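Search Search this site

Print | E-mail

Prendgate close in on Kurtuluş winger, Sterton still hoping

Prendgate look set to win the race for the Kurtuluş winger who has been on half the league's shopping lists since March – and Sterton may have left it too late.

Talks went on until nearly 5 in the morning, we understand. Fee agreed in principle. Personal terms not done yet, but no one on the Prendgate side is expecting a problem there. The player, 23, wants the move and has told Kurtuluş so.

Sterton had a loan offer turned down last month and came back with a second one, this time with an option to buy. Also turned down. Kurtuluş want a straight sale, they have wages to cover and a stand roof to finish.

Jasari were in it too, briefly. They asked about the price, didnt like it and went off to look at full backs.

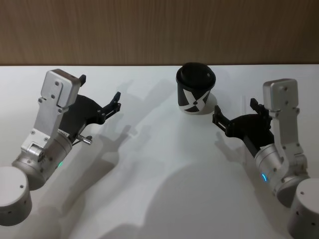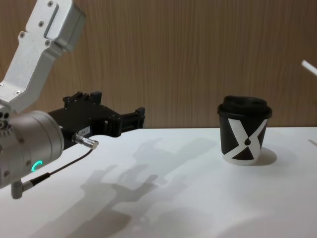
Sterton supporters on the club's message board were not taking it well, with one writing that two loan bids for a player who was never available on loan is "a whole summer thrown away," and another asking why the board can find money for a new pitch but not for a wide man.

The winger has played 100 games for Kurtuluş in all competitions and was in the side for the final home match of the season, watched by a crowd of 3,326. He came off early with a tight hamstring. Prendgate's medical staff will want a look at that before anything gets singed.

Sterton have a striker and a backup keeper on there list as well. No bids in for either so far.

Print this story | E-mail this story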